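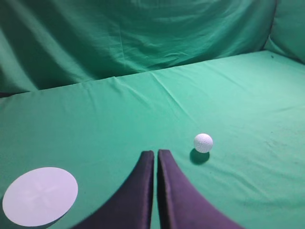
Ball and marker disc on the green cloth, end of the table.

Home | Forums | Indoor & Backyard Golf | New Posts | Search

Tabletop putting on cloth: what are you all using underneath?
Posted by Séverine Millet, May, 7:40 pm

Hi everyone, long-time reader from the cold end of the country. We've finally cleared the big table in the rec room and put green cloth over it for our tabletop golf nights (it's basically putting with your fingers or a cut-down stick, nine "holes", loser makes the tea). The kids love it and I've got a bit obsessed, I'll admit!

My trouble is the roll. I bought the cloth as a remnant from Moulin, the fabric place near my work, and it's got a nice fuzzy feel to it, but the ball wanders. A slow putt that should trickle up to the disc veers off like it's had a few. I've tried a real ball and a practice one and I'm not sure the ball is even the problem.

Do I iron it? Stretch it? Start again with something else? I paid $18 for it and I'd rather not bin it.

---

Reply from bunkermum68
Love this! We do the same thing at the cottage every summer. Iron it, medium heat, damp tea towel on top. Takes ten minutes. The fuzz comes back up with a clothes brush.

---

Reply from Stakuvus
Sorry but I disagree with ironing. I flattened the nap on mine that way and it went shiny in patches, and now every putt speeds up in the same spot by the window. Pull it tight and clip it under the edge of the table instead. Those cheap tablecloth clips are fine.

Also what ball are you on? A proper one has enough weight to ignore small stuff. The light practice ones get pushed around by anything.

---

Reply from Séverine Millet
Thanks both! Had another look tonight with what looks like the practice ball out there by itself and I think I can see some of the trouble.

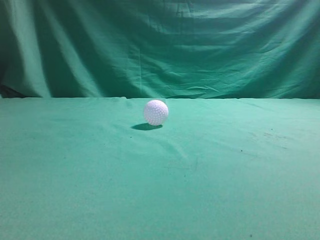 The lie at the back of the table. See the crease running down from the ball.

So there's that shallow diagonal one, then a fainter wrinkle further down, and it's all puckered where the cloth gets to the back edge. I'd swear I smoothed it out before we played. The colour is a bit more teal than I wanted too, but the shop lights were terrible and I've made my peace with it.

I could just call the crease a hazard?

---

Reply from Apolline Langlois
Call it a hazard! We have one on ours called The Gully and my brother has never once got across it in a single go. Half the fun of tabletop is that the green is never the same two nights running.

If you do want it flat, start with those bunched bits at the back. Lift the whole back edge, pull towards you from the front, then lay it down again slowly with your palm following along. I bet your diagonal goes with it.

---

Reply from Stakuvus
It's a putting surface, Apolline, not a hiking trail. If the ball doesn't run true there's no point keeping score.

---

Reply from Apolline Langlois
We don't keep score past the fourth hole at our place, so that's us sorted :)

---

Reply from bunkermum68
Still team iron. You can test a corner first if you're nervous, Séverine. And put an old blanket under the cloth, it takes the clatter out of it. Our dog used to bark at every single putt before we did that.

What's the disc, by the way? I've been using jar lids and they're too tall, the ball bounces off the rim.

---

Reply from Séverine Millet
The disc came in a bag of odds and ends from a garage sale, so no brand I can give you. It's flat and pale with a faint cross in the middle, and we play nearest to the cross. Two points if you stop on it, one if you touch.

Okay, plan for the weekend is Apolline's lift and pull first, then clips, and the iron only if I'm desperate. The blanket is a great idea, we've got a scratchy grey one nobody will sleep under.

---

Reply from horance_greens
If you end up replacing it, get something with less fuzz. I went from felt to an old snooker offcut and the speed difference is massive, almost too quick for the little ones. You do have to brush it all in one direction or you get a drift to the left.

---

Reply from Séverine Millet
Ooh, snooker offcut. Where does a person get one of those? Would a club just give it to me if I asked?

---

Reply from horance_greens
Ask whoever re-covers the tables. Mine was free but it had a chalk stain the shape of Tasmania.

Page 1 of 2 | Contact the moderators | © Draltance Forums | Back to top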